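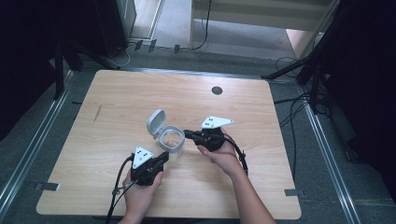 I've filed a lot of public records requests, and my first 20 were way too broad. So start small! Pick one agency, one topic and a date range, and say you want the records "including any attachments."
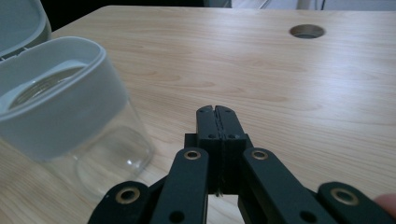 Then ask for the fee estimate in writing – I set my limit at $100 and put that right in the letter. Keep a copy of everything you send. If they black out half a page, write back and ask which exemption they used for each part (Rodrigo Montes taught me that one).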